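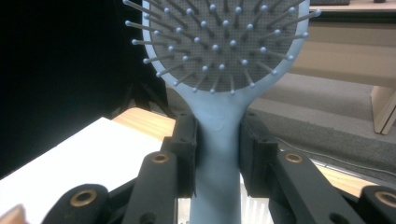

Stumano is a method for teaching a robot arm to pick up and use small household objects from recordings made by people with a hand-held gripper. It was developed by a group led by Amado Rivera at the Paquette Laboratory and first presented in an internal report dated 2018-06-11. The name is used both for the training procedure and for the collection of recordings that belongs to it.

Background

Before Stumano, the group collected its training material by teleoperation, in which a person steers the real arm from a distance. The work was slow, and the operators became tired after short sessions. It also kept the arm occupied for the whole day, so that no tests could be done at the same time. An earlier project, Kistik, tried to learn from ordinary video of human hands, but the step from five fingers to two jaws caused many errors in the closing of the gripper.

Method

In Stumano the person holds a gripper with the same two jaws as the robot and does the task directly. A camera fixed to the tool looks past the jaws to the object, and the same view is later given to the robot. The path of the tool is computed from the video, and the opening of the jaws is measured in each image. Both are then used as the target for a neural network, which learns to predict the next short piece of movement.

The objects are everyday things with a clear place to hold them, such as brushes, spoons and small bottles. Long handles received special attention. A hairbrush, for example, can be gripped by the handle with one flat pad on each side, and this leaves the head free for use. If the jaws close too near to the head, the pins may touch the surroundings during the turn of the wrist. The instructions for the recording persons therefore ask for a grip on the handle and a short pause after closing - this pause helps the network to learn when the grip is finished.

Recordings were made in normal rooms, and the background was not cleared or covered. Rivera argued that a network trained only at a tidy table would pay attention to the table.

Results

The full collection contains 3,000 recordings, of which 680 show objects with long handles. In the main test the robot had to grip a handle and lift the object to an upright position. It was given 100 attempts with objects that were not in the training material. The network trained by teleoperation succeeded in 55 of them, while the Stumano network did better with every type of handle except very thin ones. Thin handles often rotated between the pads during lifting.

A second test, done in October of the same year, used a different arm with the same jaws. The network was not trained again. Its movements were less smooth, but the order of the steps remained correct.

Limitations

The method does not measure the force of the grip. Soft objects are for this reason often pressed too strongly. Fast movements of the hand make the video blurred, and the computed path can then jump - such recordings are removed before training. A later version, called Gullov, adds a force sensor behind one of the pads.

See also

Kistik
Gullov
Imitation learning
Teleoperation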